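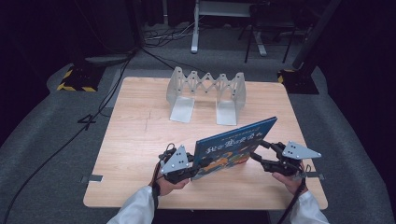 A reader wrote in after the last page to say the shoebox works fine for the first year and then it eats your lease, and could we please do something on papers you have to prove things with. Yes! Gladly! I love this stuff.

## Household papers, the ones that matter

Start with a plain accordion file. Mine has 24 pockets and I use maybe half of them. Label the pockets by what you'd be asked for (lease, car title, birth certificates, roof warranty) and skip labels like "important," which tell you nothing when a clerk is waiting on the phone.

**Write the end date on the outside.** Every warranty, every lease, every service plan. Soft pencil, top right corner, big. Our Veneo water heater came with a warranty card so tiny I taped it to a full sheet of paper, and that sheet has been easy to find ever since.

**Receipts fade.** The shiny kind goes blank in a warm drawer, so copy them the week you buy the thing. A phone picture is fine as long as you rename it. "Dishwasher receipt" beats a string of numbers every single time.

**Leases:** keep every page, including the boring ones at the back where the pet rules and the move-out notice live. Put your move-in checklist in the same pocket. When we left the Cerer Street apartment, the checklist was what settled the argument over the scratched tub, and it took one phone call.

**No staples** if you'll be copying it later! A big binder clip holds 40 sheets and comes off without tearing the corners. If something is already stapled, push the legs up with a butter knife and slide it out slowly.

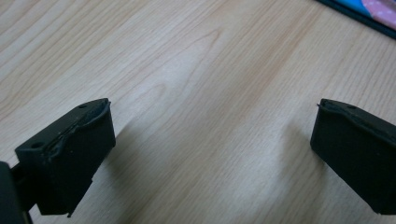
**Juleck**

Now for letters. If you're writing to a landlord, a contractor or a store about money, put the amount in the first line. I once helped write one to a flooring outfit, Briggs, over a bill of $2,581, and the first draft didn't mention the number until page two. We moved it up top and the whole letter got shorter, which was a treat for everybody.

Keep a copy of what you send. Note the day you mailed it on the copy itself, like so:

> Sat 3 July, mailed from the main post office, kept receipt

Some offers and claims run out after 180 days, others much sooner, so read the small print before you file it. I put a sticky note on the kitchen calendar a month ahead. Pink for money, yellow for everything else.

**Shredding.** Old bank statements can go once you've checked how long you need them for taxes. Papers for the house itself stay put: deed, survey, permits, anything with a county stamp. I do my clear-out in October, with the radio on and a bag for the recycling, and it's almost fun.

**Damp basement?** Move the file upstairs. A closet shelf on an inside wall is great. If pages have already gone wavy, lay them between clean paper towels under a heavy pan overnight and change the towels in the morning.

Next page: getting sticker goo off glass jars.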